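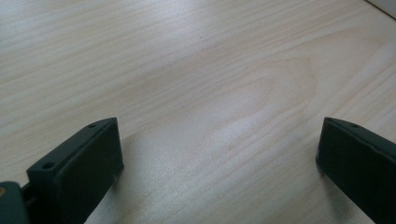
Snack Packaging Waste in Halls -- Project Report

Kátia Macedo and Yung-ching Chiang

We wanted to know how much small wrapper waste students at Drirnwood House throw out. Survey went to 144 residents in August, 45 replied. Not great but enough to work with.

Method: one bin per floor, emptied and weighed each evening. Heaviest bag was up to 600 g. Floor two forgot twice so thier numbers are left out.

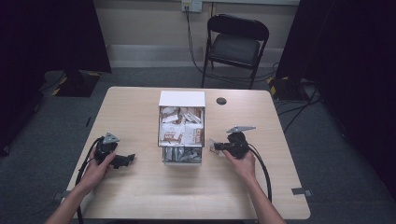
Fig. 1. Small packet between gripper jaws and open white box on the table.

Results -- 29 people said they'd use a wrapper recycling point if it was by the kitchen. Most didnt know the shop on Tseng Road takes them already. Posters would help, also cheap.

Next time: longer run, better scales, ask about take-away tubs too.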